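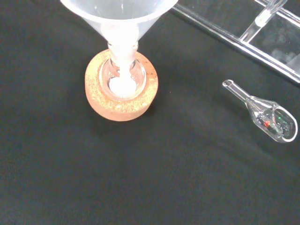

Plastic funnel and round-bottom flask on black cloth.

Storing Dry Reagents: Frequently Asked Questions

Last updated: 25 April 2018
By Danylo Kushnir

These answers cover the small dry stores at Delline and Allwood. The solvent room has its own page.

Where do new powders go?

Into the receiving cabinet until the label has been checked against the order. After that, shelve by hazard group first and by name second. Alphabetical order across the whole room is not used, as it puts oxidizers next to things they should be kept away from.

What has to be on the label?

Full name, grade, date received, date opened and the initials of whoever opened it. Formulas alone are not accepted. If the supplier's label is fading, add a second one beside it and leave the original visible.

Can I move a powder into a smaller jar?

Up to two working jars per material are allowed outside the store. Each one carries the same details as the parent container, plus the date it was filled. Do not return unused powder to the parent container.

How are moisture-sensitive materials kept?

In the desiccator cabinets, lids closed, with the indicator card facing the door. Change the desiccant when the card turns, or every four weeks, whichever is sooner. The Maksymiv cabinets have two trays – both need changing.

My powder has caked. Is it still usable?

That depends on the material. Caking in common salts usually means they have picked up water, and drying may be enough. For anything that reacts with water, or any material that can form peroxides, leave the container closed and ask the store manager.
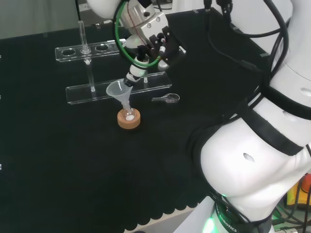 How long can an opened container be kept?

Four years for stable inorganic salts, unless the supplier gives a shorter date. Everything else follows the date in the Vosteck inventory, which is reviewed each July.

Who do I tell about a spill in the store?

The store manager, even if it has been cleaned up. Small spills are logged along with the shelf number. Do not dry-sweep fine powders – use the damp wipe kit by the door and bag the waste separately.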